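In Defence of the Dull Demonstration

Those who pay for robot learning tend to ask first how many examples have been gathered. I would ask them to look first at how the examples were gathered, and by whom.

At Povar, where I have advised since April, the task is the movement of small green blocks between a plate and a black tub. Visitors find it trivial. Yet each grasp records a decision about angle and pressure, and a learning system will copy a careless decision as faithfully as a sound one.

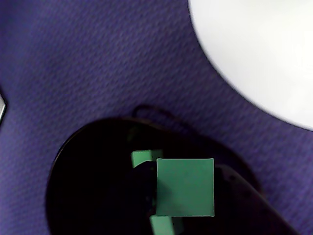
Imke Hellwig objects that careful demonstrations are a luxury, that variety comes only with volume, and that a system shown nothing but tidy work will fail at its first untidy table. The objection is a serious one. Volume does bring variety, provided that someone has taken the trouble to vary the work. A collection in which the same operator repeats the same approach 72 times holds very little that was not in the first 25.

There is also the matter of approach. The moments before contact are often trimmed to save storage, and I regard this as a false economy.

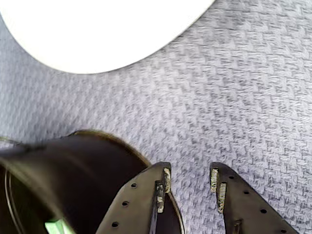
A system that has never been shown how to arrive at an object will have to guess, and its guesses will be poor near a rim or a wall. Zuvent's guidance to its operators now requires that the full approach be kept. Other institutions should adopt the same rule. 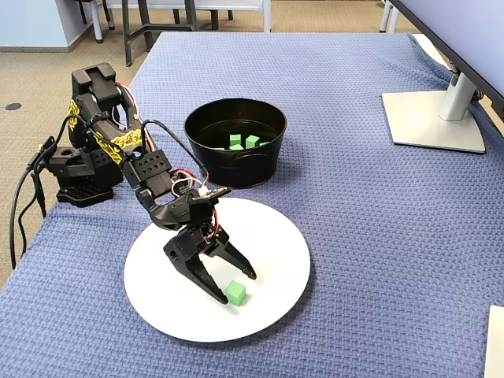
The arm over the plate, with one block on the plate and others in the tub.

Operators, for their part, should be trained and properly paid. Sessions should last no longer than 35 minutes, and hesitant attempts should be labelled and retained.

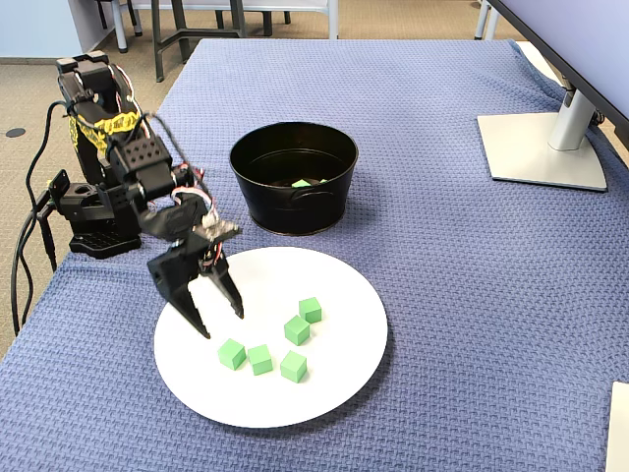 Funding bodies could help by asking for a written account of collection practice with every application. Such an account need not exceed 2 pages, and it would tell assessors more than a total ever has.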